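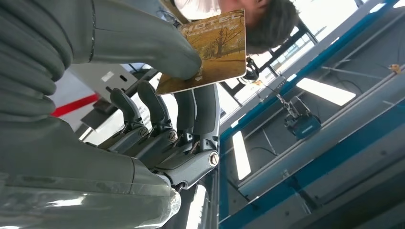 Home Notebook Card rack Archive

Sep 18, 2021
2 min read

Card rack, second layout. Went back to the cardboard tray with the slanted compartments. The flat box from February held more, but you had to tip it to read anything, and the bottom cards got bent corners.

Sorting the Halent lot first. 59 cards on the list Verena Fuchs typed up. The hotel cards go together whatever the picture on them, landscape or building. The white-bordered ones show thumb marks quickly, so hold them by the edges.

Packaged cards stay in their packaging and stand upright, one to a slot. Two in a slot lean on each other and the back one can't be read.

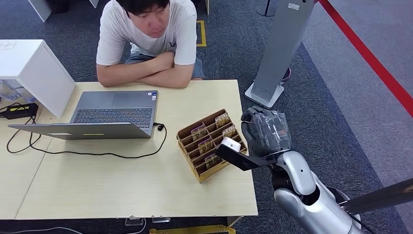 Laptop stays on the same table as the tray so the list can be updated as cards go in and out. Keep the charger cable to the left side. The seam between the two tables is not quite level, so the tray should sit clear of it.

Numbering: Yabsira Kassa wants to start at 2000 and keep the old Tirnell numbers for anything that already has one. Highest old number is 2945, so there will be overlap. I would start ours at 3000. Not settled.

To do:
- cut spare dividers, 60 mm tall, same slant
- ask Verena if the Fikre cards are on her list or a separate one
- pencil the row names on the tray, front to back
- move the old flat box off the shelf

Previous entry Next entry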